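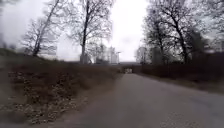 A narrow road with no lane markings, under a flat gray sky.

How to Plan a Day Ride on Back Roads Without Ending Up in a Field

Posted 29/01/2023

January is for planning rides and June is for finding out what was wrong with the plan. I've been drawing bike routes on back roads for long enough to have made every mistake below at least once, a few of them in the same afternoon.

Pick a distance you can ride on a bad day

If your longest ride so far is 50 miles, plan for less than that. Small roads are slower than big ones. They wander, they stop at farm gates, and they go over hills that the highway had the good sense to go around. A mile near Carkance takes me nearly twice as long as a mile on the river path in town, and the river path has a bakery.

Draw the line by hand

Every mapping site has a button that makes the route for you. Press it, have a look, then ignore most of it. The button believes a dotted line is a road. It once sent me from Shao to Raten by way of a drainage ditch, and it seemed very pleased with the time I'd save.

Put in your start, your lunch stop and your finish. Then join them up one turn at a time, zooming in on anything that looks thin. Switch to the satellite view. If you can't see the road from space, you won't enjoy it from a saddle.

Check the climbing

Look at the profile, but look at the scale down the side as well. Most sites stretch the picture to fill the box, so a 200-foot bump and a proper mountain come out the same shape. I've lost sleep over the first kind and cheerfully underestimated the second.

Find water before you need it

Mark 4 places where you can fill a bottle. Churches and cemeteries often have an outside tap. Village stores are good too, provided you check the hours and then assume the hours are a lie. The store in Grular closes for lunch, which is when people tend to want lunch.

Give yourself a way out

Mark at least two spots where you could cut the ride short. A train station is best. A friend with a car is fine, though the friendship wears down with use.

Print the thing

Yes, on paper. Write the turns in large letters, one to a line, with the distance beside each. Fold it into a sandwich bag and put it in your back pocket. Phones die in the cold, in the rain, and just before a junction with five exits.

Before you leave

Pump the tires, pack a spare tube, and check that the tube fits the wheel you own now and not the one you sold. Tell someone the route and when you expect to be back. Add an hour to that. If you've taken a shortcut of mine, add two.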